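무관중 시즌, 집에서 경기장 소리를 틀어 준다는 '스톤드빌 홈스탠드' 두 달 써 본 후기

2020년 9월 7일

관중석이 비어 있는 테니스 중계를 보고 있으면 공 맞는 소리가 유난히 크게 들린다. 선수가 혼잣말하는 것도 들리고, 심판석 뒤에서 누가 의자 끄는 소리도 들린다. 나는 이게 싫지 않다. 그런데 주변에서는 다들 허전하다고 하고, 그 허전함을 팔아 보겠다는 회사가 하나둘 나오고 있다. 스톤드빌(Stondville)의 '홈스탠드'도 그중 하나다. 지난 6월에 예약 주문을 받기 시작했고, 나는 첫 물량을 제값 주고 샀다. 협찬 아니다. 협찬이었으면 이렇게 길게 투덜대지도 않았을 것이다.

제품은 단순하다. 손바닥만 한 수신기 하나와 작은 스피커 2개가 들어 있다. 수신기를 텔레비전 광출력에 물리면 중계 소리를 듣고 있다가 득점이나 긴 랠리 같은 순간에 관중 소리를 섞어 준다. 회사 설명으로는 수록된 함성, 박수, 탄식, 웅성거림이 전부 352종이라고 한다. 앱에서 종목과 경기장 크기를 고르고, 응원할 쪽도 정할 수 있다.

설치부터 말하자면, 설명서에 적힌 것보다 번거롭다. 우리 집 텔레비전은 광출력을 켜면 내장 스피커가 꺼진다. 그래서 해설은 사운드바로 돌리고 홈스탠드는 분배기를 따로 사서 물려야 했다. 분배기는 상자에 없다. 제품 페이지 맨 아래 회색 글씨로 '일부 기종은 별도 액세서리가 필요할 수 있습니다'라고 써 있기는 하다. 내가 보기에 그 '일부'에는 꽤 흔한 기종들이 들어간다. 고객센터에 물었더니 답이 오는 데 6일 걸렸고, 답의 내용은 그 회색 글씨를 그대로 옮긴 것이었다.

이제 소리. 첫 십 분은 재미있다. 이건 인정한다. 서브 전에 웅성거림이 잦아들고, 토스가 올라갈 때쯤 조용해졌다가, 랠리가 길어지면 여기저기서 숨 들이마시는 소리가 난다. 첫 세트 초반에는 나도 모르게 볼륨을 한 칸 올렸다.

문제는 그다음부터다. 기계가 경기를 보는 게 아니라 소리만 듣기 때문에, 해설자가 흥분하면 무조건 좋은 일이 난 줄 안다. 더블폴트가 나와서 해설자가 "아아!" 하고 소리쳤더니 환호가 터졌다. 응원하는 쪽을 설정해 둔 상태였는데도 그랬다. 상대 선수의 부상 치료 시간에 기립박수가 나온 적도 있다. 이건 정말 민망했다. 옆에서 과일 먹던 식구가 이거 좀 끄라고 했다.

타이밍도 애매하다. 스톤드빌은 지연이 느껴지지 않는 수준이라고 광고하는데, 내 귀에는 느껴진다. 야구에서는 그럭저럭 넘어간다. 타구가 뜨고 떨어질 때까지 시간이 있으니까. 테니스에서는 위너가 꽂히고 선수가 돌아선 다음에야 함성이 온다. 실제 관중은 공이 라인에 닿기도 전에 벌써 반쯤 일어나 있지 않나. 그 앞서가는 느낌이 없으니 관중이라기보다 예능 프로그램 효과음에 가깝다.

축구는 셋 중 제일 나았다. 배경 웅성거림이 계속 깔리는 종목이라 어색한 순간이 묻힌다. 다만 중계사가 이미 자체 관중음을 넣고 있으면 가짜 위에 가짜가 겹친다. 요즘은 그런 중계가 많고, 그럴 때는 켤 이유가 전혀 없다. 중계사 쪽은 사람이 화면을 보면서 버튼을 누를 테니 당연히 더 정확하다. 이 제품의 가장 큰 경쟁자가 리모컨에 이미 들어 있는 음성 선택 버튼이라는 얘기다.

비교 삼아 게스게이트(Gesgate)의 '룸 스탠드'도 빌려서 들어 봤다. 스피커 없이 앱으로만 돌아가고 값은 훨씬 싸다. 소리의 가짓수도 적고 질도 떨어진다. 대신 수동 모드가 있다. 박수 칠 때 내가 버튼을 누른다. 유치해 보이지만 적어도 부상당한 선수에게 환호하는 일은 없다. 아이가 있는 집이면 이쪽을 더 오래 갖고 놀 것 같다. 오포리(Ofori)에서도 비슷한 제품을 준비한다는데, 아직 예고 영상밖에 없어서 할 말이 없다.

돈 이야기도 해야겠다. 기기값 외에 구독료가 있다. 처음 6개월은 무료이고 그 뒤로는 매달 내야 새 소리 묶음을 받을 수 있다. 새 소리가 왜 매달 필요한지는 모르겠다. 두 달 동안 업데이트가 한 번 있었는데, 추가된 것은 '비 오는 날 관중'과 '결승전 관중'이었다. 비 오는 날 관중은 우산 소리 비슷한 게 섞였다는데 나는 구분하지 못했다. 구독을 끊으면 기본 묶음만 남는다. 기본 묶음이 352종 가운데 몇 종인지는 앱 어디에도 안 나와 있다.

스피커 만듦새는 괜찮은 편이다. 유닛은 라레티(Laretti)에서 납품받는다고 상자에 적혀 있고, 중음이 또렷해서 라디오나 팟캐스트 듣기에는 오히려 좋다. 요즘 나는 실제로 그렇게 쓴다. 아침에 뉴스 틀어 놓는 용도로. 그럴 거면 같은 돈으로 더 좋은 스피커를 샀어야 했다.

앱 이야기를 빼먹을 뻔했다. 응원팀을 바꾸려면 설정에서 두 단계를 들어가야 하고, 바꾸는 동안 소리가 뚝 끊긴다. 경기장 크기를 '대형'으로 해 놓으면 저음이 벙벙거려서 해설이 안 들린다. '소형'이 제일 나았는데, 그러면 동네 체육관에서 하는 메이저 대회 같다. 야간 모드는 쓸 만하다. 함성의 상한을 눌러 줘서 새벽 경기 볼 때 아랫집 눈치를 덜 본다.

무관중 경기가 얼마나 더 이어질지는 모른다. 제작사도 모를 것이고, 그래서인지 최근 광고에서는 '관중이 돌아와도 더 생생하게'라는 문구로 슬쩍 갈아탔다. 진짜 관중 소리 위에 이걸 왜 얹나. 급하게 만든 제품을 급하게 팔고 있다는 인상을 지우기 어렵다.

혼자 야구나 축구를 틀어 놓고 딴 일 하는 사람이라면 할인할 때 생각해 볼 만하다. 테니스 보는 사람에게는 권하지 않는다. 이미 산 사람은 민감도를 가장 낮은 단계로 내리고 응원팀을 '없음'으로 두면 사고가 좀 줄어든다. 구독은 무료 기간이 끝나기 전에 해지 날짜를 달력에 적어 두시길. 자동 갱신이 기본값으로 켜져 있다.

별점: 다섯 개 만점에 두 개

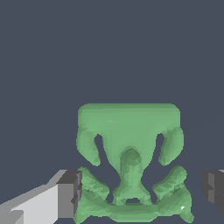
짙은 청회색 배경 앞, 회색 그리퍼 손가락 사이의 초록색 물체 (컴퓨터 렌더링)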